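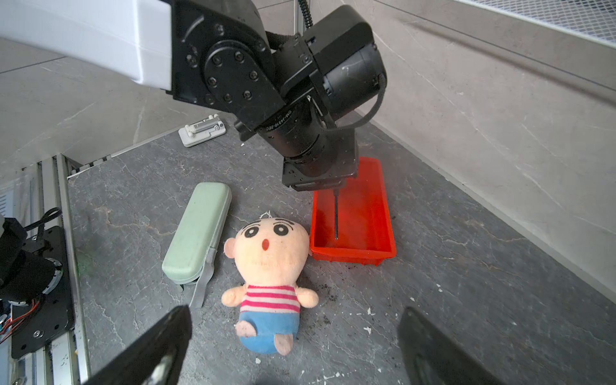 Hermine Grabner reports that patrons at the Martens branch are receiving the same overdue notice twice, with the second copy arriving 9 minutes after the first. The text of the two messages is identical, including the item titles and the amount owed. Several patrons have come to the desk believing that they were charged a second time. She asks whether the notices can be held until the cause is known, and whether the patrons affected can be told that their accounts are correct.

Status: Resolved
Priority: High
Service: Clolel circulation, patron notices
Location: Dustwood Library System, Martens branch
Assigned to: Severino Ortuño

Acknowledgment

The request has been received and assigned. Overdue notices for all Dustwood locations were placed on hold at 10:20 a.m. Hold pickup notices, renewal reminders and password messages are sent by a separate process and continue as usual. Staff do not need to change any patron record while this ticket is open.

Please do not delete or waive a fine only because a patron presents two notices. If the account in Clolel lists the charge once, the charge exists once. If a patron's account does list the same charge twice, kindly add the item barcode to this ticket through the staff-only field so that the account can be reviewed. Barcodes and patron names must not be placed in the public comment field.

Initial review

The notice log in Clolel was compared with the delivery log in Zavura, the mail relay used by all branches. Clolel shows one overdue run on the morning in question, started at 6:00 a.m. by the normal schedule. No manual run was started by branch or central staff. The Martens branch calendar, closing days and grace period match the published circulation policy.

Zavura, however, shows that 158 messages from that run were accepted for delivery and then accepted again. All of them went to valid addresses, and none were returned. The remaining messages in the run were accepted once only. Duplicates were therefore limited to one part of the run, and the rest of the patrons were not affected.

The billing table was checked for every patron in the affected part. No duplicate charges were found. Sending a notice does not create a charge in Clolel; the charge is posted when the item passes its grace period, and the notice reads the balance from the account at that time. This was confirmed on the test server by sending a notice to a staff test account several times in a row. The balance did not change.

Reply from branch

Hermine Grabner confirms that the desk staff have been told and that a printed note has been placed at the service point. She adds that one patron received the second copy at a different address from the first, and asks whether this is a separate matter. The patron has given permission for the account to be examined.

Response from support

The account has been examined. The patron's main address forwards mail to a second address, and both copies were sent to the main address. The patron's mail provider appears to have filtered one copy before it was forwarded. No second address is stored in Clolel, and nothing needs to be corrected. We thank the patron for the assistance.

Tests performed

The first test repeated the overdue run on the test server with a small group of staff accounts. Each account received one message. The same test was then carried out with the Martens notice template, in case the template contained a second delivery instruction. Again, each account received one message. The template was compared with the one used at the other branches and differs only in the street address and the opening hours.

The second test looked at the schedule. A job entered twice in the scheduler would produce a repeated notice, although in that case every patron in the run would be affected. The scheduler holds one entry for overdue notices. An older entry, left in place from the previous version of the software, is turned off and has no recipients. It has now been removed to prevent confusion in later reviews.

The third test used a larger group. Zavura accepts up to 1000 messages on one connection. When a run is larger than this, Clolel closes the connection and opens another for the messages that remain. Enough test messages were created to pass the limit, with all delivery pointed to an internal mailbox. The fault appeared on the first attempt. Every message sent on the first connection arrived once, and every message sent on the second connection arrived twice — the same pattern that was seen in the live run.

The test was repeated with a group just below the limit, and no duplicates were sent. This also explains why the fault was not reported earlier. Until August, each branch sent its overdue notices in its own run, and no single branch came near the limit. The runs were then joined into one, with Martens placed last in the branch order. The messages that passed the limit all belonged to Martens patrons.

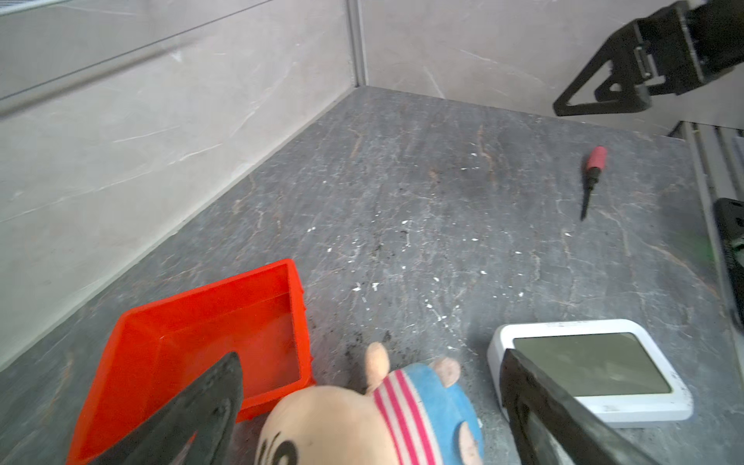
Category: Notices and Messaging > Email Delivery > Duplicate Messages

Cause

Zavura returns a receipt for each connection. The receipt carries the job number supplied by Clolel. In the current version, Clolel supplies the same job number for both connections in a large run. When the receipt for the second connection arrives, Clolel finds that a receipt with that number has already been recorded and sets the new one aside. It then waits for a receipt that it will not recognize. At the end of the waiting period, which is set to 9 minutes, the software concludes that the messages were not delivered and sends them again.

The second attempt is made under a new job number, and its receipt is recorded in the normal way. For this reason the messages were sent twice and no further copies followed. The notice log records the final attempt only, so branch staff who looked at a patron's message history saw a single notice. Staff were correct to report the matter even though the history appeared normal.

Neither system lost any messages. No notice was sent to the wrong person, and no patron information was shown to another patron.

Temporary measure

The combined overdue run has been divided into 2 runs. The first covers the central library and the northern branches, and the second covers Martens and the remaining branches. Each run is well below the connection limit. The second run does not begin until the first has been marked complete.

Increasing the waiting period was considered and was not adopted. A longer wait would have delayed the second copy without preventing it. Turning off the resend feature was also considered. That feature protects patrons when the relay is truly unavailable, and without it an outage could leave patrons with fines and no notice. It remains on.

The hold on overdue notices was released after the divided runs had been tested. Notices that came due while the hold was in place were included in the next run. Under the circulation policy, fines that built up between the due notice and the delayed message are waived. This was done centrally, and branches do not need to enter the waivers by hand.

Message to patrons

The following text was approved for use and was sent to the patrons who received two notices.

"You may have received two copies of a recent overdue notice from the Dustwood Library System. The second copy was sent in error. Your account was not charged twice, and you do not need to take any action about the second message. If you have already returned or renewed the items listed, please disregard both messages. To review your account, sign in to the catalog or speak with staff at any branch. We regret the inconvenience."

Branches may read this text aloud to patrons who telephone. Translated copies are available in the staff document library under Notices.

Permanent correction

The software supplier has provided a correction that gives each connection its own job number. It was installed on the test server, and the large test described above was repeated. All messages arrived once, and both receipts were recorded. The connection was then interrupted on purpose during the second part of the run. Clolel resent only the messages for which there was no receipt, as intended.

The correction was then installed on the live system during the regular maintenance period. The divided runs remain in place for the time being. They do no harm, and any return to a single run will be announced to branch managers in advance.

The notice log has also been changed. It now lists each delivery attempt, with the time and the receipt status, in place of the final attempt only. Staff with circulation rights can open this list from the patron record by choosing Messages and then Show Attempts. A message marked Resent was sent more than once, and the reason is given beside it.

Reply from branch

Hermine Grabner states that no new complaints have been received at Martens. She asks whether the printed note at the service point may be taken down, and whether Show Attempts is available to part-time desk staff.

Response from support

The note may be taken down. Part-time desk staff can open Show Attempts if their sign-in belongs to the Circulation Desk group. Sign-ins in the Shelving group do not include patron messages, and this will not change. A branch manager may request a change of group through the usual access form.

Closing entry

Severino Ortuño has set this ticket to Resolved. It may be reopened by the branch by replying with the ticket reference in the subject line. If duplicates are seen again, please include the time printed on each copy — the time of arrival shown by the patron's mail program is less useful, as it may reflect delays outside the library's control.

Related articles: Overdue notice schedule by branch; Requesting a hold on patron messages; Reading the delivery log in Zavura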